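Folding sessions back on after grip fault at Totstead

17 March 2024

If you have been wondering why the folding sessions went so quiet for a while, the short version is that one of our hand-held grippers stopped letting go when it was told to, and we wanted to be quite sure we understood it before anyone picked one up again. The longer version is below, and I hope you'll bear with me, because quite a few people put a lot of patience into it and they deserve to have the story told properly!
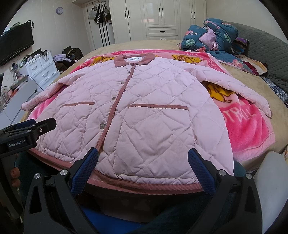

Totstead Home Tasks Team | News

The trouble showed up during a run of jacket folds on a bed, the sort of job our people have done so often that they could probably manage it half asleep. Margarida Tavares had closed the fingers on a hem, brought it up and over, and opened her hand to release it. The fingers stayed shut. She tried again, they sprang open all at once, and the edge of one pad caught her thumb on the way. She is fine (a small red mark, gone by dinner, and she'd like everyone to stop asking), but she did exactly the right thing, which was to put the gripper down, write up what had happened and call Sirkka Sjöberg, who looks after our equipment.

Sirkka went back through the session records with her usual thoroughness. Out of 402 folds logged on that gripper, the release had stuck on 2, and the earlier one had gone by without a report. The person holding it had felt a bit of a hitch, given the thing a wiggle and carried on, as I suspect most of us would have done with a sticky kitchen drawer. Please don't feel bad if that was you. We had never really said what counts as worth reporting, and we have now.

As for the cause, it was lint. Quilted jackets, fleece blankets and comforters all shed a little, and the fluff had worked its way in around one of the pivots and packed down tight. When the fingers were closed on something thick, the joint bound up and stayed that way until enough force built to free it, and then it let go in a hurry. Custódio Sequeira took the whole assembly apart on his desk and came around the office with a wad of gray felt on the end of a pair of tweezers, prouder than I have ever seen him. He then did the same with the other grippers on the shelf and found some fluff in every one, though none of it was packed hard enough to cause any bother.

We did talk about simply moving to easier things for a while, dish towels and pillowcases and so on, which hardly shed at all. Vitória Bragança made the case against that, and I think she was right.

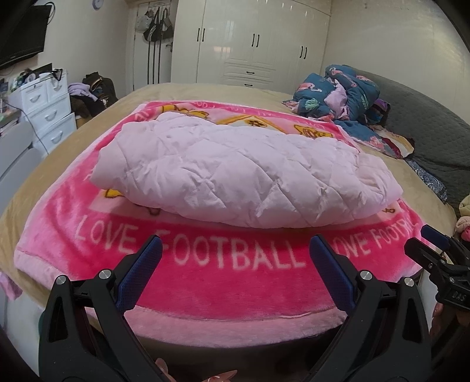

Bulky, soft things are what people have on their beds at home, and they are also where the folding gets difficult, with all those wrinkles and all that puff to squash down. If we left them out we'd have a lovely tidy set of recordings that would be of very little use to anyone. So the comforters stay, and the jackets stay too, and it's the cleaning that has changed.

From now on, every gripper gets opened up and brushed out after 300 folds, or sooner if it has spent the day on fleece. Before each session, whoever is holding it should close and open the fingers a few times on a rolled towel and pay attention to how the release feels. If there is any catch at all, even a tiny one, set it aside and pick up another. You won't be holding anyone up, and no one is going to grumble about a short day. Sirkka has put a sheet by the equipment shelf for writing these down, and one line is plenty.

There is also a new rule about thumbs. Keep them behind the side plates and well away from the fingers, including when you are trying to free something that's stuck. If the cloth won't come loose, stop, put the gripper down flat on the bed and ask for help. Ermelinda Marinho has redone the starter guide with this near the front, in larger type, and she'd be glad to hear from anyone who finds a part of it confusing.

Sessions started up again this week with the cleaned grippers, and Margarida asked to take the very first one, which cheered us all up no end. It was a jacket, naturally. We are still looking into a small cover for the pivots that would keep the fluff out in the first place, and Custódio hopes to have something to try by July. Until then there are brushes in the top drawer under the equipment shelf. Please put them back when you're done with them, as we have already lost one.

Questions about the new checks can go to Sirkka, and anything about the session schedule should go to Vitória.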